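Chapter 5
Sponges, Scrubbers and Brushes: Choosing What You Clean With 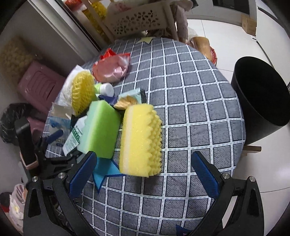

5.1 Before you begin

If you have worked your way through the earlier chapters you will know by now that I am rather fond of starting with the cupboard under the sink, and I make no apology for going back to it. Most of us own far more cleaning things than we use. They come home in packets, they get pushed to the back behind the bin bags, and a year later we buy the same ones again! So before reading any further, please fetch out whatever you have, packets and all, and spread it over a table. An everyday cloth will do very well to protect the top (checked, plain, whatever comes to hand), and a large bin standing close by will save you a good many trips across the kitchen with torn wrappers.

A yellow sponge and a green one may look like close cousins when they are lying side by side, and in the shop we tend to choose between them by colour, which is a pleasant way to shop but tells us very little. What we want to know is how the surface behaves. A sponge with a wavy, spiked top meets a plate quite differently from one with a flat face, and a mesh scrubber is different again. You will learn more by pressing each one between finger and thumb than by reading the back of the packet – though do read the packet as well, and keep it until you have finished the chapter.

5.2 What this chapter covers

We shall look first at sponges, both flat and textured, and at the sort of washing-up each is suited to. After that come mesh scrubbers, then brushes with handles, and lastly the small matter of where to keep everything so that it dries properly between one meal and the next. The longest section is the one on drying. When I taught the evening course at Rullelville, it was always drying that brought the most questions, usually just as people were putting their coats on.

Readers using the Ilta workbook will find the matching exercises on sheets 9 and 11. The workbook calls a scrubber a "scourer" throughout, but the two words mean the same thing for our purposes.

5.3 A first task

Sort your things into two groups, those still in their packaging and those already opened. From the opened group, choose one sponge and one scrubber, and write down which jobs you have used each of them for during the past week. Try to be truthful here – if the washing-up sponge has also been round the bath, put that down too. Keep your list somewhere safe, as we shall come back to it in section 5.6 when we talk about giving each sponge a job of its own.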